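March 2018, Prallero project notebook, table clearing

Good day today, so I'm writing it up while I still remember the order of things.

Ran the dining room sim again with the new reach limits. Rhys came by before lunch and we talked over what the evening crew at Gelley will be doing once the arms take the first pass at the tables. He has the sheets from their last shift survey. 49 tables on a full night, and the part people hate is the stooping and the stacking, with talking to guests well down the list. I love that we get to start with the bit they want to give away!

Changed since last time:
- shoulder speed down 10 percent near the table edge
- plates first, then bowls, bottles last
- wrist camera off during the long reaches (it slowed everything)

Open question is who resets the arms between sittings. Szulc wrote it up as a technician job. I think the servers should have it, with the training and the extra pay, and Rhys agrees. They know which table is in a hurry. A technician down the hall doesn't.

The dinner layout has the bottle, the white bowl and the gravy boat all out at once, and the near arm has to come in over the edge of the table to get to the food. Lots to learn from that one. I'll queue 300 more runs tonight with the chairs moved.
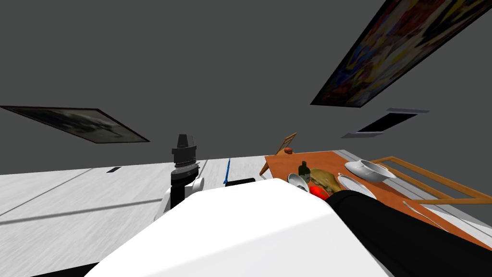
Anahera read this over and wants it noted that the servers she spoke to are less worried about losing the clearing than about being timed against the arms. She'd like the run times kept off any screen on the floor, and she wants that settled before June. Fair. I'll take it to the Udine call, and I've asked her to join.

Still to do: chair positions, bowl grasp, send Rhys the reset steps.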